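Keep the Repair Counter Open

The town of Tuvstead spent 3937 dollars last year on its repair counter, the one at the back of the library that opens in the late afternoon. The council now wants to close it and put the money toward a second bulk pickup in October. I think this is a mistake, and I think the reasoning behind it is weaker than it looks.

The argument for closing goes like this. The counter handled 158 items in twelve months. Divide the cost by the items and you get a little under 25 dollars each. Many of those items could be replaced new for less than that. A toaster is cheap. So is a desk lamp. Why should the town pay more to fix a lamp than a person would pay to buy one?

The trouble is that the price of a new lamp leaves out most of what a lamp costs. Somebody has to haul the old one away. Pindetdale, where our trash goes, raised its fees twice while I have lived here, and each time the town passed the increase along in the same line on the bill where few people look. A bulk pickup brings the trucks out for a full day and sends everything they collect to the same hole in the ground. The council has not put that cost next to the cost of the counter. Until it does, the 25 dollar figure tells us very little.

There is also the matter of what people learn there. I went in three times last year. The first time was for a kitchen chair with a loose leg, and I expected to hand it over and come back for it. I was given a clamp and shown where the glue goes. I have fixed two more chairs at home since then, and neither of those shows up in the 158.

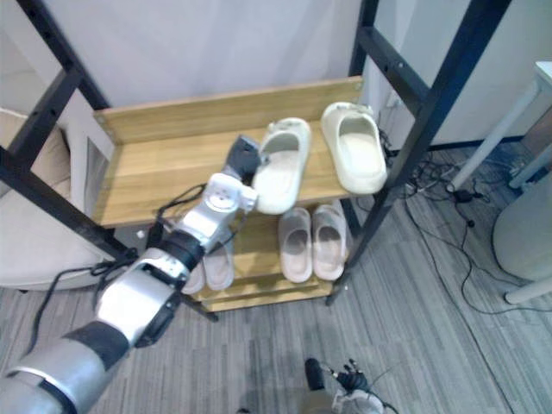

Furniture is where I think the case for repair is strongest, and it is the part that gets talked about least. The public argument is nearly always over phones and tractors, where the maker has locks and software to keep you out. Most household furniture has no locks at all. A basic shoe rack is wooden shelves on black metal uprights, with bolt holes up the sides and a few small screws holding the back panel to the frame. A person with a screwdriver can see how a thing like that goes together. Even so, racks of that kind go out to the curb on my street every spring, and I doubt that all of them are past saving.

I don't blame the people who put them there. When a screw strips, you need a screw of the same size, and the big stores sell them in bags of fifty if they sell them at all. The counter keeps jars of loose hardware sorted by thread. That is a dull thing for a town to own, but I can't name another place within driving distance that has it. The hardware store on Ventura closed, and the shop that took over the building sells candles.

Supporters of the bulk pickup say it serves every household, while the counter serves only those who walk in. That is a fair point. The hours are bad for anyone who works until six, and 83 of last year's items came in during the summer months, which suggests the rest of the year could be run better. I would move one session to the evening and drop the slowest one in winter. Clerunar made a similar change to its tool library, and people I know there use it more than they used to.

I would also like to see the council spend 1000 dollars on parts and signs. At present the only notice is a sheet of paper by the copier, and I lived here four years before I read it. A service that people haven't heard of will always look like a service they don't want.

Some things should be thrown out. I have no wish to see the town pour hours into a soaked particle board dresser or a fan with a burned motor. The people at the counter turn those away already – they turned away a blender of mine, and they were right to. What they do take in is worth the small amount it costs, and the council should leave the line in the budget and look at the hours instead.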